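The Meal Kit Will Not Teach You to Cook

My cousin Fereshteh Mahmoudi signed up for Randero in November and by the second box she was telling the rest of us to do the same. She has eaten at my table her whole life and she can make a decent pot of rice, so I paid attention. Then I looked at the card that came with her dinner. Six steps, a photo for each one, and a little sachet with two teaspoons of cumin in it.

I have nothing against cumin in a sachet. I do have a problem with the line printed on top of the card, which promised that she would be "a confident cook in 35 minutes."

Confident about what? She had been told to chop one onion, and the onion was in the box. She had been told to cook it for six minutes on medium heat. Her stove runs hot, so at four minutes the edges were going black, and she stood there with the card in her hand waiting for the other two. I would have done the same at her age if a card had told me to. When my mother taught me to fry onions she never once mentioned a clock. She said to keep going until the smell changed. I burned plenty of them, and after that I could fry onions on any stove you put me in front of, including the two-ring thing in my first apartment.

People who sell these boxes will say that you pick all that up as you go. Maybe some do. Farzad Jalali, who I used to share a kitchen with and who still argues with me by phone, had a Keltus subscription for most of a winter. He liked it. He says he learned to make a pan sauce. So I asked him to make me one, with whatever was in his fridge, and he wanted to know how much stock, how much butter, and did I have the little pot of mustard. That is a man who has followed a recipe for pan sauce many times. I'm glad he ate well.

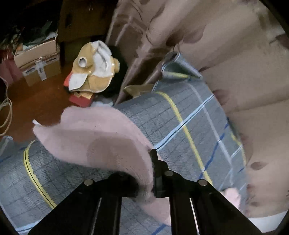

What the price buys

The usual defense is waste. You get exactly what you need, so nothing rots in the drawer. I believed this for a while. But buying exactly what you need for one dinner leaves you with nothing for the next one, and the next one is where a home cook gets good. Half a cabbage on a shelf makes you think. You shred it into soup, or you fry it hard with noodles and too much black pepper, or you let it go limp and feel bad and buy a smaller one next time. All three are an education. The box skips every one of them and charges you for skipping.

And it does charge. Fereshteh was paying a little over $22 a plate once the delivery was added in and the steak upgrade she swears she didn't pick. For one bean stew! I make a bean stew for the whole family for less than that and there is some left for lunch, which tastes better anyway.

I know the answer to this too. Nobody has the time. Mahnaz Hassanpour works nights at the hospital, has two boys, and told me flat out that she would rather pay than stand in a checkout line at eight in the morning. Fine. I would never tell her she is wrong. But she doesn't claim the box is teaching her anything. She calls it takeout with dishes to wash, and if Randero printed that on the card I would have no quarrel with them.

The apps are no better

Flamo, if you haven't met it, listens to your pan. That is the claim, anyway. You set the phone by the stove and it tells you when to turn the fish. I tried it with two pieces of cod and it told me to turn them while I had the faucet running. I turned them by eye, a bit later, and they were good.

It also boasts of 200 "foolproof" dinners. I have been cooking for my family since I was a teenager and I don't think I make that many different things. I'm not sure I make half. My aunt Simin Mahmoudi has maybe a dozen dishes and people drive across the state for them.

If you want to learn, pick one dish you like to eat and make it every week until you are sick of it. Lentils are cheap and forgiving. Use a different onion, forget the turmeric, put in too much lemon, run out of oil halfway. Taste it all the way through, even when it's dull. By spring you will know that pot of lentils well enough to make it for someone who is hungry and in a hurry.

Fereshteh has paused her boxes, by the way. She says it's temporary. I gave her a bag of yellow split peas and didn't write anything down for her.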